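Qui sommes-nous

Accueil / La maison / Qui sommes-nous

Climell est un atelier d'entretien du linge et des vêtements. Nous lavons, séchons, repassons, plions et, quand il le faut, recousons. Nous travaillons pour des particuliers du quartier et pour quelques clients professionnels : chambres d'hôtes, cabinets, une crèche, deux petits restaurants. Nous ne faisons pas de nettoyage à sec, pas de cuir, pas de fourrure et pas de tapis.

L'atelier occupe 234 m² de plain-pied, dans une ancienne imprimerie. La boutique est devant, côté rue, et tout le reste se trouve derrière : le tri, le lavage, le séchage, la table de pliage, la couture et le stockage des commandes terminées. Le linge ne quitte pas le bâtiment entre le dépôt et le retrait.

Les débuts

Climell a été créé par Caroline Lukumay, qui avait auparavant travaillé en lingerie d'hôtel puis dans un atelier de retouches. Au départ, il y avait une machine, un fer et une table. Les premiers clients venaient surtout pour des chemises. Les draps sont arrivés ensuite, puis les vêtements d'enfants, qui représentent aujourd'hui une bonne part de ce que nous traitons, en particulier au moment de la rentrée et au retour des vacances.

Le nom Climell n'a pas de signification particulière. Il était libre et il tenait sur l'enseigne.

L'espace du fond, où se font les retouches, s'appelait à l'origine Ogola. C'était une activité séparée, avec sa propre caisse et ses propres horaires. Les deux ont été réunies parce que les clients laissaient un pantalon à laver d'un côté et un pantalon à raccourcir de l'autre, et devaient revenir deux fois. Le nom Ogola est resté pour la couture. Si vous le voyez sur une étiquette ou sur une facture, il s'agit bien de nous.

Ce que devient votre linge

Au dépôt, chaque commande reçoit un numéro. Nous le reportons sur une étiquette en tissu qui résiste au lavage et que nous fixons avec une épingle, jamais à l'agrafeuse. Les poches sont vidées. Ce que nous y trouvons est mis dans une enveloppe au même numéro et rendu au retrait.

Le tri se fait d'abord par matière, ensuite par couleur. Cet ordre surprend parfois les clients qui ont l'habitude de faire un tas de blanc et un tas de couleur. Un tee-shirt en coton et un gilet en laine de la même teinte n'ont pourtant rien à faire dans le même tambour. Les teintes pâles, comme les roses, les lavandes et les gris clairs, sont lavées entre elles. Mélangées à des couleurs plus soutenues, elles ternissent en quelques lavages sans qu'on puisse dire lequel a fait le mal.

Nous lisons l'étiquette d'entretien quand elle existe encore. Quand elle a été coupée, nous regardons l'endroit du tissu, l'envers et les coutures, et nous choisissons le programme le plus doux. En cas de doute sérieux, nous téléphonons. Merci de laisser un numéro auquel vous répondez dans la journée.

Les vêtements à imprimé sont retournés avant lavage. Les fermetures sont remontées, les boutons laissés ouverts. Les pièces à cordon passent dans un filet.

Le pliage

Le pliage est fait à la grande table, pièce par pièce. Un vêtement qui sort du sèche-linge arrive en boule, avec les manches prises dans le corps et les bords repliés sur eux-mêmes. On commence par retrouver un ourlet ou une couture, on secoue, on pose à plat, on lisse du centre vers les côtés. Un haut se plie ensuite en trois dans la largeur, puis en deux dans la hauteur. Les bas se plient entrejambe rentré. Les draps-housses se font à deux.

Les bords en disent long sur l'état d'un vêtement. C'est au pliage que nous repérons le plus souvent un fil tiré, un point sauté ou une piqûre qui lâche dans le bas. Nous le notons sur la fiche et nous vous posons la question avant de recoudre quoi que ce soit.
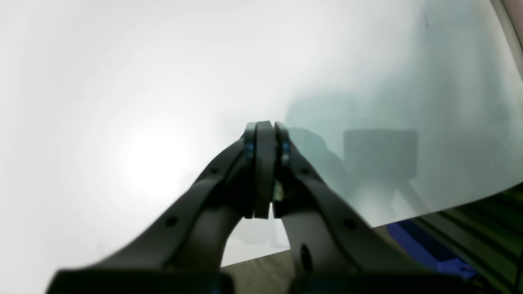
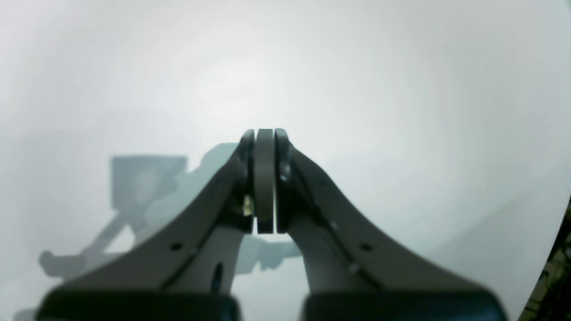
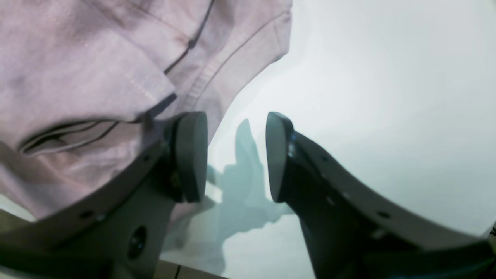 Sur la dernière photo, la double piqûre d'un ourlet, sur un vêtement lavande rosé.

Les ourlets à double piqûre sont solides mais demandent un peu d'attention. Si une seule des deux lignes cède, l'autre tient encore quelque temps et le défaut passe inaperçu. Repris à ce stade, l'ourlet se répare en quelques minutes. Une fois les deux lignes parties, il faut souvent découdre tout le tour, repasser le pli et repiquer, ce qui coûte plus cher et peut raccourcir légèrement la pièce.

Pour les mailles de coton, nous utilisons une aiguille à bout rond et un fil qui accepte un peu d'étirement. Un fil ordinaire casse à l'enfilage ou fait gondoler le bas. La teinte du fil est choisie à la lumière du jour, devant la vitrine, car les éclairages de l'atelier tirent vers le froid et faussent les mauves et les beiges.

Les petites reprises de moins de 2 cm sont offertes sur les vêtements confiés au lavage. Au-delà, la couture Ogola établit un prix, que vous acceptez ou non. Un refus n'a aucune conséquence sur le reste de la commande.

Les produits

Nous employons une lessive liquide sans parfum, de marque Prulex, pour tout ce qui est coton et mélanges, et une lessive séparée pour la laine. Nous n'utilisons pas d'adoucissant. Certains clients le regrettent, surtout pour les serviettes, et nous pouvons en ajouter sur demande à condition que vous l'apportiez. Il encrasse les fibres éponge et nous préférons secouer les serviettes avant séchage.

Le détachage se fait à la main avant lavage. Nous traitons sans difficulté la plupart des taches alimentaires récentes. L'encre, la peinture sèche, le goudron et les taches anciennes déjà passées au sèche-linge partent mal ou ne partent pas. Dites-nous de quoi il s'agit si vous le savez, même si ce n'est pas glorieux. Nous essayons toujours, sauf si le tissu risque d'en souffrir.

Les commandes terminées sont emballées dans du papier kraft ou dans le sac du client. Nos sacs en toile sont cousus sur place, dans des draps réformés par les chambres d'hôtes. Ils ne sont pas tous de la même taille.

Le rangement à domicile

Depuis le mois de mars, nous proposons aussi un service de rangement de placards, sous le nom de Groma. Une personne de l'atelier vient chez vous, sort le contenu d'une armoire ou d'une commode, trie avec vous, replie et remet en place. Les vêtements à laver ou à réparer repartent avec elle et vous reviennent propres.

Groma n'est pas un service de décoration et nous ne vendons ni boîtes ni cintres. Nous rangeons avec ce que vous avez. Pour une armoire à deux portes, comptez une matinée. Pour une chambre d'enfant, prévoyez davantage, à cause des tailles mélangées. Il est préférable que l'enfant ait donné son avis la veille sur ce qu'il veut garder.

Les vêtements dont vous ne voulez plus peuvent nous être laissés. Ceux qui sont en bon état sont lavés et remis à une association locale. Les autres servent de chiffons à l'atelier ou de réserve de tissu pour les pièces et les doublures de poche.

Quelques repères

Nous traitons en moyenne 900 pièces par semaine, chaussettes non comprises. Nous suivons 78 clients réguliers, particuliers et professionnels confondus. Le délai normal est de trois jours ouvrés pour le lavage et le pliage, et de cinq lorsqu'il y a une retouche. En période de rentrée, ajoutez deux jours.

Les commandes express sont possibles si elles sont déposées avant 10 heures, selon la place qui reste. Nous ne les prenons pas par téléphone.

Chez les professionnels, nous travaillons sur abonnement, avec ramassage et livraison. Le linge de chaque établissement est lavé à part. Nous tenons un relevé des pièces usées ou tachées de façon définitive, qui vous est remis avec la facture, afin que vous puissiez prévoir vos remplacements.

L'équipe

Caroline Lukumay dirige l'atelier et s'occupe des contrats professionnels. Le tri, le lavage et le pliage sont assurés par une même équipe qui tourne entre les postes au cours de la journée. Rester toute la journée debout à la table ou toute la journée au fer abîme le dos et les poignets, et la qualité du travail s'en ressent vers la fin de l'après-midi. La couture est un poste fixe.

Nous formons nous-mêmes les nouveaux arrivants. Ils commencent par le linge plat, passent aux vêtements simples, puis aux chemises. Nous prenons des stagiaires de la filière métiers du pressing et de la mode. Les demandes sont à adresser par écrit à l'atelier, avec les dates souhaitées.

Si quelque chose ne va pas

Il arrive qu'un vêtement rétrécisse, qu'un bouton disparaisse ou qu'une chaussette se retrouve dans la commande d'un autre. Gardez l'étiquette numérotée et rapportez la pièce avant de la porter ou de la relaver. Nous reprenons la fiche avec vous et nous cherchons ce qui s'est passé. Les boutons perdus sont remplacés à nos frais, avec un modèle identique si nous en trouvons un. Pour les dommages plus importants, nos conditions sont affichées en boutique et imprimées au dos du bon de dépôt.

Les chaussettes seules sont conservées six mois dans une corbeille à côté du comptoir. Vous pouvez regarder à chaque passage.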